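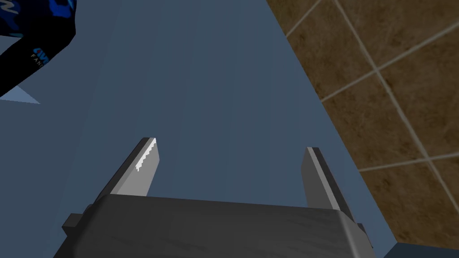 Waders have taken up most of my spare time this past year, and I've been meaning to write something about the salt ponds at Ullgate before the details go fuzzy. The last of the migratory birds have mostly gone north now. I went down on the weekend and there were a few stragglers on the far bank, very orange underneath, and a lot of empty mud.

For anyone who hasn't been, Ullgate is the old saltworks on the southern side of the inlet. There are 16 ponds, though two of them have run together where the bank gave way, and they range from ankle deep to well over your head. The deep ones get ducks and grebes and the odd pelican. The shallow ones at the eastern end are where you want to be from September on.

I started going there regularly because it's close. I used to drive out to the Trernanport mudflats, which have more birds, but it's a long way and you have to get the tide right. If you get there an hour late the birds are dots on the horizon, and if you get there an hour early they're all packed onto a sandbar you can't see properly for the heat haze. Ullgate doesn't care much about the tide. When the flats are covered a good number of birds come in to the ponds to roost, and when the flats are bare there's always something that has decided to stay behind and keep feeding.

The first Sharp-tailed Sandpipers turned up in the second week of September. They were worn and tired looking, and they fed with their heads down and took very little notice of me. By the end of the month there were plenty, and with them the Red-necked Stints and a handful of Curlew Sandpipers. The Curlew Sandpipers still had patches of brick red on the belly. That goes quickly. Within a few weeks they were all the same grey as everything else, and I was back to checking bills and leg length and getting about half of them wrong until they flew.

I have been trying to get better at stints. For years I just called them all Red-necked, which is right nearly all the time, and I never looked hard at any of them. This season I made myself go through every flock one bird at a time. It's slow. They're always moving, and the one you were up to walks behind a clump of samphire and three others walk out. But I did learn a fair bit about how much they vary. Some are rufous on the back well into spring. Some have bills that look too long. Juveniles are neater than adults and have a different pattern on the scapulars, and they arrive later, so there's a period when you have fresh birds and tatty birds standing side by side and you'd swear they were two species.

In the middle of summer I found a bird that I think was a Long-toed Stint. It was on its own on the edge of pond nine, in among wet grass instead of out on the open mud, and it had yellowish legs. It stood up very straight when a harrier came over. I watched it for twenty minutes and wrote down everything I could, then it flew to the other side of the pond and I couldn't find it again. I went back the next two mornings without any luck. I've put it in my notebook with a question mark. My notes on the crown and the forehead aren't good enough and I didn't get a photo worth looking at, so the question mark stays.

The biggest count I had was in January. It was a hot day with a strong easterly and a very high tide, and everything that normally sits out at the mouth of the inlet had come in to ponds eleven and twelve. I got to 690 Red-necked Stints before something put them up, and I'd only done the nearer pond. I waited for them to settle and started over and got interrupted again, this time by a Peregrine. I'd guess the real total for the two ponds was over 2000 with all the species together, but a guess is all it is. I find flock counts hard. I count ten birds, get an idea of how much space ten takes up, and then lay that shape across the flock. It works well enough on a flock that's spread evenly. A tight roost with birds standing behind each other on a slope is another matter, and I know I come in low.

There were other things too. A pair of Red-capped Plovers nested on the gravel beside the vehicle track, which seems like a terrible choice, but they raised at least one chick. I stopped using that track once I knew and walked around by the north bank, which adds a fair bit to the trip. Banded Stilts came in late November and were gone again by New Year. I had one Marsh Sandpiper that stayed from October right through to the end of February, always in the same corner, always with the same pair of Common Greenshanks. It looked like their smaller child. And the Pied Oystercatchers were there every single time, standing on the end of the broken jetty and complaining.

The low point was the water. The level in the eastern ponds depends on a gate at the channel end, and for most of December it was stuck open. The ponds filled up, the mud went under, and the small waders left within a few days. I came down one morning and there was nothing but Silver Gulls and two Chestnut Teal on what had been the best feeding area on the whole site. It was fixed after Christmas and the birds came back as the level dropped -- faster than I thought they would. It made me wonder where they'd been. I checked Trernanport once during that time and there didn't seem to be any more there than usual, but it's a big place and I only saw one end of it.

A few practical things, as I've been asked about the site by email more than once.

Parking is at the end of the gravel road by the pump shed. There's room for four or five cars. Don't park across the gate, even if it looks like it hasn't been opened in years, as trucks still use it.

Morning is better than afternoon for the eastern ponds if you're on the western bank, except that the sun is in your eyes until mid-morning. I walk around to the far side first and work back. In the afternoon the light is fine from the car park side, but the sea breeze comes in and a tripod won't stay still. I hang my bag from mine and it helps a little.

The banks are soft after rain. I went in to the knee on the corner of pond six in spring and lost a boot for a while. There's no shade anywhere and no water, and the flies in November are as bad as I've seen. I wear a net and I don't care what it looks like.

You want a scope. You'll see birds with binoculars and have a nice walk, but the ponds are wide and the interesting things are always on the other side. Mine is an old Sarantis with a 20 times eyepiece that doesn't zoom. It's heavy and the focus wheel is stiff in the cold, but I've had it so long that I know where everything is without looking. I did try a newer Nodau one at the end of last season and it was brighter, particularly in poor light. I couldn't get used to the angled eyepiece. I kept pointing it at the ground. I may try again at some point, as my neck isn't getting any younger.

Please keep off the mud itself and stay on the banks. In March especially the birds are feeding up for the trip, and you can see how fat they get. The stints are practically round. Every time they're flushed they burn some of that off, and I've seen people walk straight out towards a roost to get a closer photo. If you sit down on the bank and keep still they'll often come to you anyway. I had a Curlew Sandpiper feeding close enough to my boots that the scope wouldn't focus on it.

I'll keep going down over winter. There are always some first-year birds that don't bother to migrate, and the Double-banded Plovers should be coming across from New Zealand before long. I had a few on pond three last winter, on the dry part, where they're nearly impossible to see until one of them runs. I'd also like to have a proper look at the bushes along the north bank, which I've walked past all summer with my eyes on the mud. Something was calling in there in February that I didn't recognise and never went in to look for.

Full counts for the season are in the spreadsheet, same place as last year. I still have to type up the February sheets, which got wet.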